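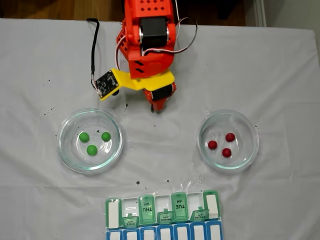 Progress report to the Pilkington Fund, January 3, 2018
Submitted by Marjorie Mottram, Clalto Day Center

The sorting and pill organizer sessions continued through the quarter, with 24 members enrolled. Table materials remain simple: glass bowls, red and green balls, and weekly organizers with separate morning compartments. Members sort by color first - the organizer exercise follows.

Spending to date is $1,619 of the $3,000 award. Ten sessions remain. Dean Hebden has asked that larger-print labels be priced before the next order, and we request approval to carry the balance forward.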